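Ondstead Repair Bench
@ondsteadbench

Notes from the August batch of office desktops. These are Dell towers that came from Van Rooij when they closed their upstairs office. 56 machines in total. Thread.

The job on each one is the same. Open the case, take out the memory, processor, drive and graphics card, check them, put back whatever is good. Anything that fails gets written up and goes in the scrap crate.

The towers go on their side for this. It's a lot easier to get at the memory slots with the board lying flat, and you can see which cable is in the way before you pull on it.

Parts used to go in a cardboard box lid. That worked until two drives from different towers ended up in the same lid. Now every part has a holder in a gray tray: slots for the memory, a spot for the processor, brackets for the drive, a slot for the card.

The tray layout is from a design we call Undix. Third version. The first one had the drive brackets too tight, and the drive wouldn't go in with its blue caddy on. Taking the caddy off every drive added a step we didn't need.

So the drives stay in their caddies now. The rails fit between the brackets and the label stays readable, which helps when you're copying serial numbers into Pellex.

Pellex is our stock list. It was at 2668 entries this morning. 133 of those are memory sticks, and most of them are still waiting for a test slot.

Memory tip for anyone doing this at home: look at the notch before you push. The stick only goes in one way. Line it up over the slot, start straight, press both ends evenly. If one end is sitting higher, take it out and start again.

Processor tip: leave the socket lever up until the chip is in. Don't touch the contacts. If you have to walk away from an open socket, put a cover over it.

Graphics cards in this batch are small Quadros. They're old now but fine for a second monitor and basic drawing work. I check the fan by turning it with a fingertip first. If it grinds, it goes in the crate with a note.

Small Dell fans have a long cable with several colors in it. Make a note of where it plugs in before you unplug it. I've had to look it up more than once.

A few from the bench.

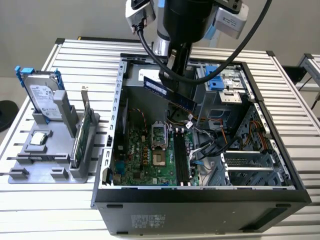
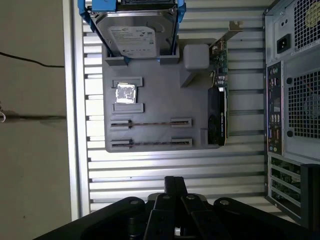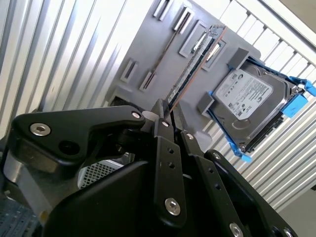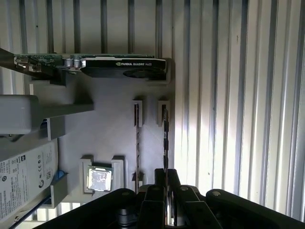
First one is the tower with a memory stick over the board. The other three are the parts holder, K620 in the last.

Someone asked what the finished machines go for. We don't sell them one at a time. They go out as a lot, and the last lot brought in 2000, which went on new drives.

Same person asked if we keep the old hard drives. The ones that pass get wiped and go back in a tower. The ones that fail get drilled.

Next up is the shelf of power supplies. I'll post the wattage list when it's typed up.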